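Visit report: the Hullow demonstration gathering site, Brustberg
Report date: 3/1/23
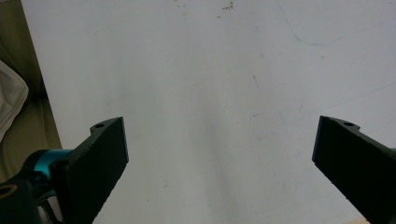 The hand-held gripper, fingers open, over a white work surface at the Brustberg site.

1. Purpose of the visit

The working group on learning systems was invited to the Brustberg site of Hullow to see how examples of everyday handling tasks are collected, checked and stored. The visit lasted one morning and included a tour of the recording rooms, a period of observation and a discussion with site staff. Members had asked to see ordinary working practice, and the shift went ahead as planned.

2. How the examples are gathered

Staff at Brustberg carry out household tasks using a gripper held in the hand. A camera fixed to the tool records each attempt from the point of view the machine will later have. No robot arm is used at this stage. The company explained that a person can move between tables and rooms far more quickly than an arm can be set up, and that this allows a wider range of surroundings to be covered in a single shift.

Each attempt is saved as a separate example with a short written label. The shift sheet gives the task, the room and the starting position, and the operator is expected to follow it closely. Between attempts the objects are put back by hand, in a slightly different place each time. We were told that new operators tend to find this the hardest habit to keep, as most people return a cup or a cloth to the same spot without thinking.

The tables and coverings are left as they are found in normal use. Marks and specks on a surface are not cleaned away before recording. The view of the site lead was that a system trained only on spotless tables would be poorly prepared for a home.

3. Checking and storage

Recordings are passed to the Lilleo desk, a small team in the adjoining room. Every example is watched by 2 people before it is accepted. Common grounds for rejection are a hand passing in front of the camera, a label that does not match the task, and an attempt that starts before the fingers are fully open. Rejected examples are kept in a separate store and are used in the training of new staff.

At the time of our visit the current set held 3,293 accepted examples against a first target of 2,000. The set covers 70 tasks. Members noted that folding tasks were less well represented than picking and placing, and this was acknowledged. Further folding sessions are planned for August.

4. Points raised in discussion

Members asked how operators' working time is arranged. Sessions are kept short and are broken up by labelling work, as the tool becomes tiring to hold at arm's length. A lighter handle, made by Tavares, is on trial in one of the rooms.

A question was also put about recordings made in private homes. Written consent is obtained from the household, and any example showing a face or a letter is removed at the Lilleo desk.

5. Follow-up

Hullow has agreed to send the labelling guide and a blank shift sheet to the working group. Members wishing to attend the second visit should inform the secretariat in writing.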